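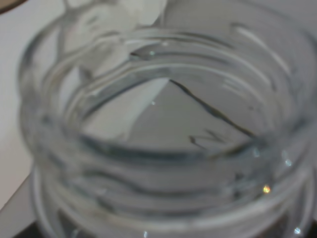

Häufige Fragen zu meinem Greifervergleich

Seit ich im März die ersten Notizen online gestellt habe, kommen immer wieder dieselben Mails – also sammle ich die Antworten jetzt mal an einem Ort. Stand: 14.9.22

Welche Greifer vergleichst du eigentlich?
Zwei Stück: den Parallelgreifer von Fistmont und den Fingergreifer von Candlow mit den weichen Kuppen. Beide hängen am selben Arm, gesteuert über Ametepe. Den Controller habe ich absichtlich nicht mitgewechselt, sonst weiß ich am Ende gar nichts mehr.

Wie viele Griffe hast du schon?
1.453 insgesamt. Mit dem Fistmont habe ich bei 500 aufgehört, der Rest geht an den Candlow (der bekam auch die ganzen Extrarunden mit neuen Kuppen, fair ist das also nur halb).

Warum ausgerechnet Gläser?
Weil sie gemein sind! Klares Glas mit Schraubgewinde spiegelt, verzerrt alles dahinter, und aus der Nähe sieht die Handgelenkkamera vor allem Gewindewülste und Lichtpunkte. Wer den Rand eines Schraubglases sauber findet, hat mit einem Pappbecher keine Sorgen mehr.

Das Kamerabild ist vorne so unscharf, ist da was kaputt?
Nein, nein. Der Fokus ist fest, und was ganz dicht vor der Linse steht, verschwimmt eben. Für mich zählt die Öffnung, und die kommt schärfer. Vija Luik hat mir geraten, den Fokus noch näher zu legen, das probiere ich beim nächsten Umbau.

Brauche ich eine Tiefenkamera?
Bei Glas hat mir meine wenig gebracht, die Werte sprangen wild herum. Ich schätze den Rand inzwischen als Ellipse im Farbbild, mit Fleviline geht das ganz ordentlich – solange kein grelles Licht auf dem Gewinde liegt.

Und welcher ist jetzt besser?
Am Glasrand nehme ich lieber den Candlow, von außen um den Hals den Fistmont. Ein Gesamturteil gibt es erst, wenn ich die nächsten 300 Griffe durchhabe.

Kann ich die Rohdaten haben?
Ja, gern, schreib mir einfach! Lauf 301 bitte weglassen, da war die Kalibrierung verstellt.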